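Gronow Hand Gripper Pair, Club Set
Posted in September by Myfanwy Samuel

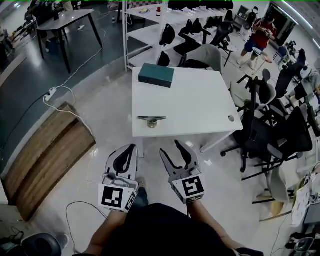

What the set is for

The Gronow is a pair of hand-held grippers for student teams recording pick-and-place tasks. One person works both, a gripper in each hand. Each carries a black-and-white marker tag on its base. The Wuston robotics club uses the set on a plain square table for its Wednesday class.

In the set
- 2 grippers, left and right
- 8 spare finger pads
- 5 printed task cards
- Marker tags, fitted

Before the first run
Check that both tags are flat and clean. Open and close each gripper a few times. Start with one box-shaped object and leave small parts for later. Pads wear faster on metal, so keep the spares with the set.

Price: 1,132 per set. Club orders ship from Gorkum. The Holitz carry case is sold separately.

Filed under: Classroom & Club > Grippers > Sets

Comments (3)

Albane Pichon: Do the task cards come in a larger size? Ours are hard to read from across the table.

Myfanwy Samuel: Not yet. The file is on the downloads tab and prints fine at double size.

teamlead_b: Pads took us ten minutes to swap. Left one was stiff.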